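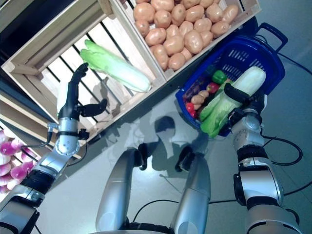
Do I have to begin my life story with my birth?

You can begin with any year that you remember well. The Zindau Memoir Workbook sorts the chapters by the year cards, so you may write the wedding first and the school years later, and the book will still come together in the right order.

Section 3: Setting up your first chapter

Before you start this section, you should have finished Section 2 (Unpacking and checking the parts). You need the binder, the year cards, the chapter sheets, one pencil and one pen. The Kirkegaard clips are not needed until Section 5, please leave them in their bag.

Set aside one evening for the steps below. It is not necessary to do them all in one sitting, but steps 1 to 4 belong together.

3.1 Choosing the year

1. Lay out the year cards on a table with the printed side up. Each card has a line for the year, a line for your age, and a line for the place where you lived.

2. Fill in the cards for the years that come to your mind first. Use the pencil. Stop when you have 6 cards. More cards can be filled in at any time.

3. Read the cards one time from the earliest to the latest. Take the one about which you could talk at dinner without preparing. This will be your first chapter.

4. Put the other cards in the front pocket of the binder. Do not throw away a card if the year seems boring to you. Many users come back to it.

Note: If you are not certain about a year, write the nearest year you can prove (a child's birth, a move, a first job) and add a small arrow before or after it. An arrow to the left means earlier, an arrow to the right means later.

Note: For couples who write together, each person fills in their own cards, and you compare them only after step 4. It happens often that two people remember the same summer under two different years. Keep both cards. Section 7 explains how to print a disagreement.

3.2 Preparing the chapter sheet

5. Take a chapter sheet and copy the year, the age and the place from the card to the top line. Now you may use the pen.

6. In the box "Who was in the house", write the first names of all people who lived with you in that year. Include lodgers, grandparents, and the cousin who stayed longer than was planned.

7. In the box "What I believed", write one sentence about something you were sure of at that age. Write it as you would have said it then. "I will never move back to my mother's town" is a good sentence for this box. "I was young and did not know better" is not suitable, as it belongs to the box in step 9.

8. In the box "What happened", write freely. When the box is full, continue on a lined sheet and mark it with the same year and a letter, starting with A.

9. Leave the box "What I think today" empty for at least one night. Fill it in on another day.

Caution: Do not fill in step 9 before step 8. Users who write their present opinion first tend to change the story so that it fits the opinion, and the chapter becomes short and a little bitter. If you did it already, cover the box with a blank label from the label sheet and continue with step 8.

3.3 How long a chapter should be

There is no minimum. The printing service of Damasov accepts chapters up to 3,330 words. A longer chapter must be divided in two parts, and each part needs its own card. If you write by hand, one lined sheet filled on both sides with normal handwriting will be enough for most events, and nine sheets is the most that the chapter pocket can hold without tearing.

The finished sample book that comes in the box has 87 pages. It is only there to show the paper and the binding. Your own book can be much thinner.

3.4 Writing about other people

10. When the chapter is ready, go through it with the pencil and make a small circle around each name of a living person.

11. For every circled name, choose one of these: keep the name, use only the first letter, or use a different name. Write your choice on the inside of the chapter folder. Use the same choice in all later chapters.

12. If the chapter tells about a marriage that ended, or about an engagement that came to nothing, put the red tab on the folder. The red tab has no effect on printing. It reminds you to read the chapter again before you show it to the family.

Caution: The first print of a chapter cannot be called back after you have confirmed it. Please check the circled names two times. A changed name in the text must also be changed under the photographs.

Note: Letters that you received from another person may be kept in the binder, but please do not send the originals to Damasov. Send a copy. Paper older than your own first card is often too weak for the feeder.

3.5 If you get stuck

The memory stops after a few lines. Go back to the box "Who was in the house" and write what each person was usually doing at six in the evening.

You feel embarrassed by the person you were. Continue in the third person ("she", "he") for one page. You can change it back later, or leave it.

You remember too much. Take a new card for each event, also when all of them carry the same year. Number the cards in the corner.

Your sister says that it was different. Ask her to write it on her own chapter sheet and put it behind yours.

Extra chapter sheets can be ordered with the form on the last page. Sheets from the edition before August 2020 have smaller holes and do not fit this binder.

Continue with Section 4: Adding photographs and captions.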